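Gulton cell

By Märta Skjelbred
Last updated September
8 min read
32 shares · 2 comments

The Gulton cell is a two-armed tabletop manipulation cell at Stostthorpe, used for handling household objects under remote control and under learned programs. It was assembled by the workshop firm Astell from a stock frame and two servo-driven arms, and is run from a laptop with a control program called Ra. The cell takes its name from the building in which it was first put together. It has since been moved once and rebuilt in part.

This article covers the construction of the cell, its setup and daily care, and the repairs made to it. The programs trained on the cell are treated separately.

Construction

The cell has a rectangular wooden top held in a black aluminum extrusion frame. The frame runs along the edges of the table and down the sides, so that anything bolted to it can be shifted without drilling into the wood. The top was sanded and oiled before it was fitted.

Each arm is fixed to a black mounting base, one toward the left edge of the table and one toward the right. The arms reach in toward the middle, where their working areas overlap. The overlap is smaller than the reach of the arms would suggest. With both elbows folded the grippers can meet over the center of the table, but in the corners nearest the operator only one arm can approach an object squarely.

The arms are chains of black links and servo housings, with the wiring carried along the outside. The design keeps the joints easy to get at, and most repairs can be done with the arm still on its base. Its weakness is the cabling, which has been responsible for more lost working time than the servos themselves.

Each wrist carries a small camera aimed along the fingers. A further camera looks down on the whole table. The grippers are of the parallel type, with two black tapered fingers that slide toward each other. Power and data for each arm run on separate cables.

Setup

Setting up the cell after a move takes a working day. The order given here is the one used by Sixten Tangen, who wrote the original procedure for Astell, with later changes by Themba Mathebula.

The frame is leveled first. On carpet it settles overnight, and the level is checked again the next morning before anything is calibrated. At Stostthorpe the first leveling was done in the afternoon and the arms were calibrated the same evening. By the following day the right arm was touching the wood where it should have stopped short of it, and the work was repeated.

The mounting bases come next. They are bolted to the frame finger tight, set to the scribed marks on the extrusion, and then tightened in turn. Tightening one bolt fully before the others pulls the base a little out of square, an error that does not show at the shoulder but is plain at the fingertips.

Cables are dressed with the arms at full reach. A cable that hangs well with the arm folded may be tight with it extended, and a tight cable pulls on the connector at the third joint. Enough slack is left for the wrist to turn to both stops. The slack is held with soft ties, never with hard plastic ones, and the loops are kept on the outer side of the arm so that they stay clear of the fingers.

Homing is done one arm at a time with the other powered off. Each joint is brought by hand to its mark and the position is stored in Ra. The program then drives the arm through a short sequence and returns it to the start. If any joint comes back away from its mark, the stored values are discarded and homing starts over.

Camera calibration is the last step. A printed board is placed flat on the wood and viewed from the overhead camera and from each wrist in turn. The wrist cameras are the more sensitive of the three to being knocked, and they are recalibrated after any work on the gripper, including a change of fingers. The overhead camera is left alone unless its bracket has been touched.

Objects used for checking

After setup, and again at the start of each week of use, the cell is run on a mixed set of ordinary things. The set has changed over time. It is meant to include shapes that roll, shapes that are taller than they are wide, soft goods, and shiny metal. Fruit, cans, bottles and a folded cloth have all been in regular use. Metal cans are useful for finding glare problems in the wrist cameras, and cloth shows whether the fingers are closing evenly at low force.

The operator picks objects up, sets them down, and passes them from one side to the other. No score is kept. The check is stopped if a servo is heard to hunt or if an arm hesitates on the way to the center, and the fault is looked for before work goes on.
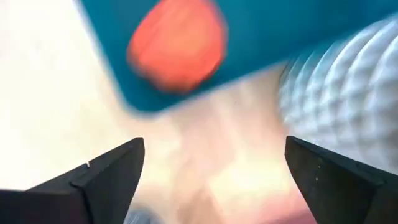 From the wrist, with the fingers open; next, the whole table and both arms. 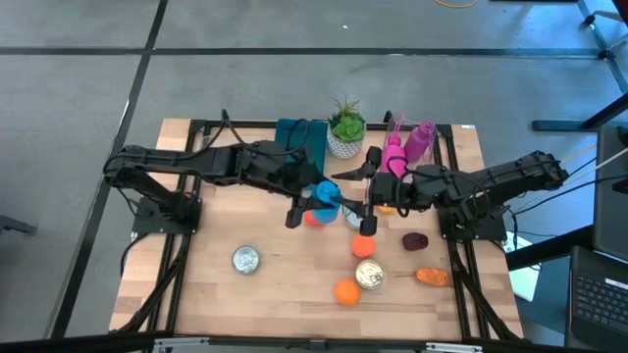

Passing an object between the grippers is the hardest part of the check. An arm that is slightly out of calibration will still pick up a can from the table, as the wood supports the can until the fingers have closed. In a handover there is no such support, and the object tilts or drops. Dexter Manalo, who ran the cell through its first winter, recommended doing the handover test first for this reason, while the operator was fresh and the servos had not yet warmed. Mathebula's later notes put it at the end, on the grounds that warm servos are closer to real working conditions. Both orders are still in use.

Routine care

The cell is wiped down at the end of each day it is used. Fruit leaves a film on the fingers that is hard to see and changes the grip noticeably. A damp cloth is enough for the fingers and a dry one for the links. Solvent was tried early on and dulled the camera windows, and it is no longer kept near the table.

The finger faces are looked at under a lamp for wear. Scuffing of the dark surface has no effect on grip and is left alone. A nick on an edge is treated more seriously, as it can catch on cloth, and is dressed with fine paper or the finger is changed. Fingers are changed in pairs.

Every 40 hours of powered time the following are done:

– mounting bolts on both bases checked with a torque wrench
– each cable followed by hand from the base to the wrist, feeling for flat spots
– connectors at the third joint pushed home
– gripper slides brushed out and given a trace of dry lubricant
– stored home positions compared with the marks

The slides should not be oiled. Oil holds dust and crumbs, and a slide with grit in it produces a slow closing that is easily mistaken for a weak servo. Two servos were replaced in the early months before the real cause was found. Both were later tested on the bench, worked normally, and are now kept as spares.

The wooden top needs little attention. It is oiled again when it begins to look gray, and left overnight before the arms are run. Dents from dropped cans are ignored unless they are deep enough to rock a bottle.

Faults and repairs

The most common fault is loss of contact at the third joint. It appears first as a short pause in the arm's motion, which Ra records as a timeout. In most cases reseating the connector clears it. Where it returns within the week the cable is replaced. Splicing was attempted once by Astell and lasted until the wrist was next turned to its stop.

Slow or uneven closing of a gripper is the second most common. The fingers are removed and the slide is cleaned before any electrical work is considered. If one finger then lags the other, the drive link is probably bent. A bent link is not straightened. It is replaced, and the gripper is homed and the wrist camera recalibrated.

The largest repair so far was to the left shoulder, which developed play after more than 900 hours of use. The arm had begun to sag slightly at full reach, and operators had been correcting for it without noticing. Randi Lunde found the fault while comparing overhead recordings made months apart. She had been looking for something else, a drift in the lighting, and saw that the same stored pose now put the fingers lower over the wood.

The shoulder was opened on the table. One bearing was worn and its seat was marked. Lunde fitted a new bearing with a thin shim as a stopgap while a new housing was made, and the stopgap stayed in for most of the spring. When the housing arrived it was found to be drilled for an earlier pattern of bolt. It was drilled out in the Stostthorpe workshop and fitted the same afternoon. The right shoulder was opened at the same time and put back as it was.

Since that repair a full-reach pose has been recorded for each arm at the start of every month and compared with the first one. The comparison is made by eye, with the two pictures laid over each other on the laptop.

Moving the cell

The arms are taken off their bases for any move longer than the length of the room. For short moves they are folded and tied to the frame with webbing, with the gripper of each arm pointing inward and the fingers closed. The cables stay attached to the arms and are coiled loosely at the base. They were left plugged in at the far end during the move to Stostthorpe, and one socket had to be replaced on arrival.

Spare parts are stored in a drawer under the workshop bench – servos, finger pairs, third-joint cables and drive links – along with the printed calibration board. The board is kept flat. A curled board gives a calibration that passes in Ra and is wrong toward the edges of the table.

See also

Ra (control program)
Parallel gripper
Hand–eye calibration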